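Kirnon shelf notes, README

Kirnon is a set of 2176 short notes on what sits on worktops and shelves at the Murport site. The earlier list, Estance, claimed every product box had been logged by its contents. I doubt it. Most entries there seem to repeat whatever was printed on the carton.

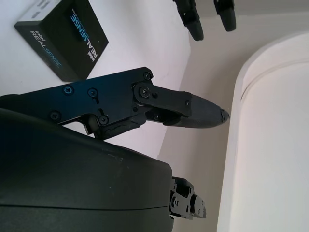
2 min read

A black box marked "intel REALSENSE", on a white surface, gets one line in Kirnon: printed name, color, what it rests on. Contents stay blank unless somebody opened the box and wrote that down.

Known problems: 500 notes came over from Estance unchecked, and I wouldn't use them for stock counts. The "white curved object" label is a catch-all and should be split. Mahuika, the lookup script, still treats blank contents as empty. Fix planned for April, which I'll believe when I see it.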